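4.2 Owner exits and agency growth

Sample: 218 family-run retail agencies, 23 of them sold to a larger chain. Oksanen's interviews used throughout.

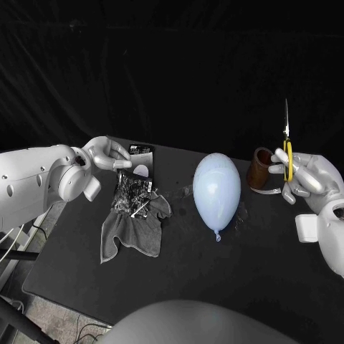
Figure 4. Two white robot arms over a dark grey tabletop, with a grey cloth.

Founders who sold early kept fewer staff on. Gruvamon is the clear case – up to 400 employees at its peak, most hired after the second shop opened.

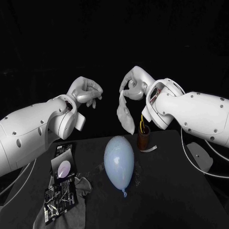
Sjöberg went the other way. Slow growth, no outside money, owner still on the shop floor. Margins held up beter than we expected.
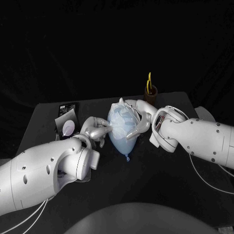

Plendberg and Wamum both sold to thier main supplier. Terms not disclosed, so left out of the price model.

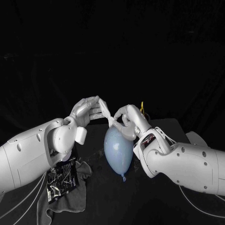 4 min read

Heikki Oksanen coded the remaining interviews in February. Agreement between coders was good on sale motive, weaker on timing.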